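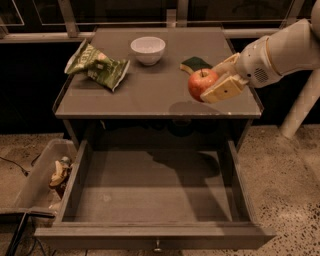 **Ilgın Aksoy**, home organizing writer, Undetti

When I moved to a smaller apartment in Gandmont, my bedside drawer would not close anymore. I tried many methods, and this one stayed with me. You need one free evening and a damp cloth.

## 1. Empty the drawer completely

Pull it out as far as it goes and put everything on the bed. Do not sort yet. Wipe the bottom and the corners, then leave the drawer open for 60 minutes so the air can go in.

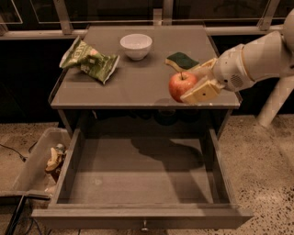 After this, take each thing in your hand and ask when you used it last. If the answer is "before winter", it can live in another room. I found three chargers for phones I do not have.

## 2. Measure before you buy

Write down the inside width, depth and height. Dividers should be 2 millimeters shorter than the drawer on each side, or they will get stuck. Mine are cut from a shoe box and they are still good.

- Front: things for every night, such as glasses and hand cream.
- Middle: book, pen, small notebook.
- Back: medicine you need rarely. If children visit you, keep it in a high locked cabinet instead.
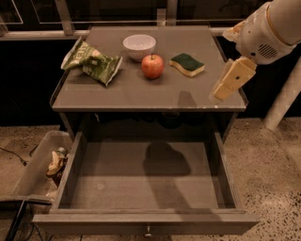

## 3. Keep the top simple

Choose a lamp and one more thing. On Wednesday evening I clear the rest, and it takes me less time than making tea.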